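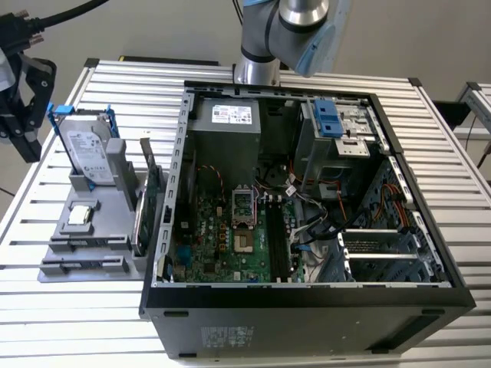
Glaze notebook, August, begun at half past seven with the door propped open

Test 1491, the ash celadon on the Irwood stoneware. Kiln unpacked this morning, barely warm to the hand, and I am going to write it all down before anyone borrows the tiles and puts them back in the wrong order, as happened with the last lot (my own fault, I had pencilled the numbers on the side that gets sanded).

Top temperature 1310, reached later than I wanted. The climb was lovely and even up to red heat and then it dawdled, and I dawdled with it, drinking tea and reading old entries. I think the bottom shelf was packed too tightly. Amparo Villca had her big lidded jars down there and I let her squeeze in one more, so neither of us can grumble.

The tiles, then. Tile A is the plain base recipe and it is the one we all know, a soft grey-green with a bit of a milky look where it lies thick. Nothing to report except that it is still a pleasure to look at. Tile B has the extra whiting and has run right down into the catch-lip, which I half expected. It is glassy, quite green, and has that sharp shine I never really want on a bowl. Tile C is the surprise. Same base, but the ash was washed only once instead of the usual round of soaking and settling, and it has come out with tiny freckles all over the upper half and a pool of proper blue-green in the bottom of the stamped pattern. I carried it out into the yard to look at it in daylight and stood there far too long. Tile D crawled. Dusty tile, I should think – I remember putting it down on the wedging table.

Recipe for C, so that it exists somewhere other than on the back of an envelope: the usual base, with 135 grams of the orchard ash to the small batch, washed once, dried on newspaper, put through the coarse sieve and then the fine one. Two quick dips with a count of three between them. The bucket was on the thick side. I keep meaning to measure that properly and I keep judging it by how it coats a finger, and Amparo is quite right to pull a face at me over it.

The other body, the white Ultau one, I am less sure of. It takes the glaze beautifully and the colour is cleaner, with none of the warmth that comes up through the Irwood, but I had a hairline crack through the foot of the little dish and another starting under the rim of the beaker. It may be the drying. We had that run of hot afternoons and I left the boards near the window. Must try again with the pots under plastic for a couple of nights before I blame the clay. 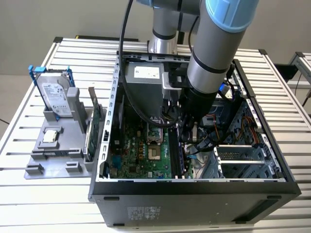 I want to rearrange the thermocouple before the next firing. The lead has been pulled too straight between the kiln and the Halás controller, and every time somebody leans on the shelf it tugs at the terminal block, so a good part of that dawdling on the way up may have been a poor connection and nothing to do with jars at all. It wants a generous loop, like the thick black cable that comes down over the open computer there, curving past the power supply and bending near the middle of the board before it goes up again. Plenty of slack and no sharp corners. I shall put in a new ceramic block while I am about it, and a clip on the wall with a bit of play in it, and then we can all lean wherever we like. Remember to mark the plus side with paint this time!

Amparo came by at eleven and picked out Tile C without my saying a word, which pleased me more than I let on. She thinks the freckles are iron from the ash bucket itself, the old galvanised one with the rust round the seam, and that I should do a batch in the plastic bucket alongside to find out. It's a good thought and a slightly sad one, as I had been giving all the credit to the apple trees. She also thinks it would suit her jars. I said she could have half a bucket if she would help with the sieving, and we shook on it.

For the next firing, tests 4 tiles to a shelf and no more, middle of the kiln:
C again exactly as written
C with ash from the plastic bucket
C over the Bretby slip, thin
C on the Ultau body, dried slowly under plastic

Leave the bottom shelf looser, jars or no jars. Soak for the same time as before, or the comparison is no use to anyone.

Still to do: grind the drips off the catch tray, wash the kiln shelf that Tile B dribbled on, order whiting. The fine sieve has a small tear near the rim, so keep the slop away from that side until the new one comes.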